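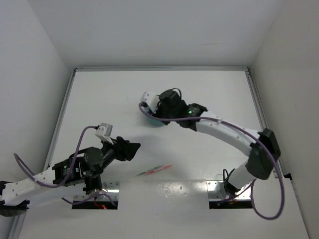 The Long Song of the Flurkell

Chanida Suksawat was 20 when she first heard a flurkell, and she thought for a moment that somebody had left a kettle on. She had come up the valley to Laletside to study singing, with one suitcase and a letter of introduction, and the sound was drifting out of the back door of a bakery – a low, breathy drone with a thin tune wandering along on top of it.

"I stood there until my bread was cold," she tells me, laughing, over the second of what will be many cups of tea. "Then I went in and asked the baker to teach me, and she said no."

The baker said no for most of that winter. She said yes in December, on a night when the snow had kept every customer home, and the first lesson lasted until the ovens had to be lit again. Suksawat still has the instrument she learned on, a short double pipe with a leather bag gone soft and dark from handling (she let me hold it, and I was terrified the whole time).

The flurkell was once played at every wedding and boundary walk between Laletside and Pilen, the next village over the ridge. Each side had its own way with it. The Laletside players like their drones steady and their tunes slow, while in Pilen they bend the drone down at the end of a line, a habit that older listeners here still call sagging. I heard both in one afternoon and couldn't choose, though I was firmly encouraged to.

What Suksawat has been doing ever since that winter is writing the tunes down. The Schwerdtfeger collection, named for the schoolteacher who began it, now holds 1228 melodies, and over 70 of them came from that same bakery kitchen. She sings them too, often with no pipe at all, and her evening concerts run long because she can't resist telling you where each one came from and who argued about it.

When I left she was working out a wedding march with a pupil, a boy of six who wanted it faster. They had agreed to try it both ways, starting with his.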